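Divmont Worktable, Light Wood Top, Fixed Height

I have been using 2 of these tables for seven months, one in my own workroom and one in the back room of a seed and bulb business in Vallejo where I help with packing during the fall orders. I paid full price for mine. The Divmont is $408 with the standard legs, plus freight, and it comes in one height only unless you buy the leg extensions.

Delivery and assembly

It shipped in two cartons. The top was in the heavier one, wrapped in foam sheet with cardboard corners, and one corner had been pushed in. The wood under it was fine. The second table came a week later with no damage to either carton.

Assembly took me an hour and a half working alone. The legs go on with four bolts each, and two rails run along the long sides. The instructions are drawings with no words. They don't show which way the rails face, and I put one on backward and had to take it off again. The lip goes to the inside. Get a second person to help turn the table over when the legs are on. I tried it alone with a blanket on the floor and scraped a door frame.

The hardware bag had the right number of bolts and one washer too few. I emailed the store and got a reply from Thongchai Wannasri, who mailed a washer and a spare set of leveling feet without charging me. They arrived in four days.

The top

The surface is good for the price. It is a pale wood with a thin factory finish. The finish feels a little dry to the hand and it will take a stain if you leave coffee on it. I put a coat of paste wax on mine in January and the coffee rings stopped. The table at the seed business was never waxed. It has a few dark spots near the end where the labels get wetted, and they have not sanded out.

Heavy containers don't bother it much as long as you lift them. If you drag them they leave marks. These are shallow scratches across the grain, easy to feel with a fingernail and hard to see from a few feet off. Carmela Arrieta, who runs the packing side, now puts felt strips under anything that stays on the table all day. I haven't bothered.

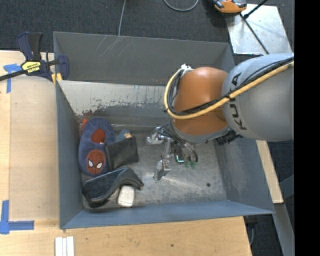 Large gray metal bin on a light wooden tabletop.

The edges are rounded over on the top side only. The underside is square and a bit sharp, and I caught my knuckles on it twice while moving the table. A few passes with sandpaper took care of that.

Stability

With nothing on it, the table rocks slightly if you lean on a corner. With some weight on it the rocking goes away. I get more movement on carpet than on concrete, and the small leveling feet sink in. Wider feet would help. I cut four squares of scrap hardboard and set the legs on those.

Check the leg bolts after the first month. Three of mine had loosened by a quarter turn. I tightened them and they have stayed put.

Compared with the Tandia

Before this I had a Tandia folding table for several years. The Tandia is cheaper and folds flat, and if you need the floor space back at night it is still the one to buy. Its top sags in the middle under a full load of wet bulbs, and the latch on one leg gave out. The Divmont doesn't fold and it doesn't sag. I also looked at a Trisutetti bench at the same store. It has a drawer and a thicker top, and it cost more than I wanted to spend on something that gets potting mix spilled on it.

Last fall we counted and packed 4,000 tulip orders over the season at the Vallejo table, mostly with two people standing on one side and the cartons stacked on the other. The depth is right for that. You can reach the far edge without bending, and there is room for a scale and a tape dispenser at the end.

Things I would change

The height is the main one. I am five foot six and it suits me. Demetrio Villanueva is well over six feet and had a sore back by noon, so we ended up buying the leg extensions. They should be in the box at this price.

There is no lower shelf and no holes for adding one. You can rest a board on the rails, but they are set high, so anything tall won't fit between the board and the top.

The store page also gives the dimensions of the top in one place and the overall dimensions in another, and they differ by an inch. Mine matched the larger figure. Measure your space for that one.

Rating: 4 out of 5. I took off a point for the height and the missing washer.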